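Docs > Ballo > Perception > Masking clear film

3 min read

Depth drops out on clear plastic, so Ballo plans grasps on zipper bags from the color stream. These steps assume Kanaan is already running and the wrist cameras are calibrated.

1. Record a short clip from each wrist camera and open both in Stinis. Ours came to 2,055 frames, and 1,944 were left after dropping the blurred ones.

2. Pick one frame with the bag close up and one that is mostly tabletop. The green seal is the feature to track – glare on the film moves too much.
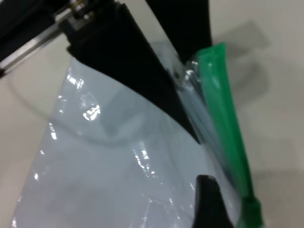
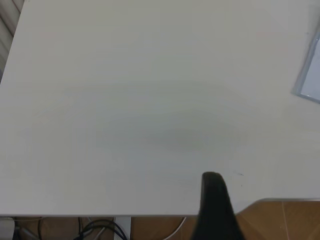

3. Mask the gripper. Paint over the black fingers in each view and save one mask per camera.

4. Set seal_hue by sampling the green strip in a bright spot and a dark spot. Leave min_area at 424.

5. Run the detector on the tabletop frame. It should return nothing. If soft shadows trigger it, raise sat_floor to 41 and run it again.

6. Push the config to Gadivach and restart the planner.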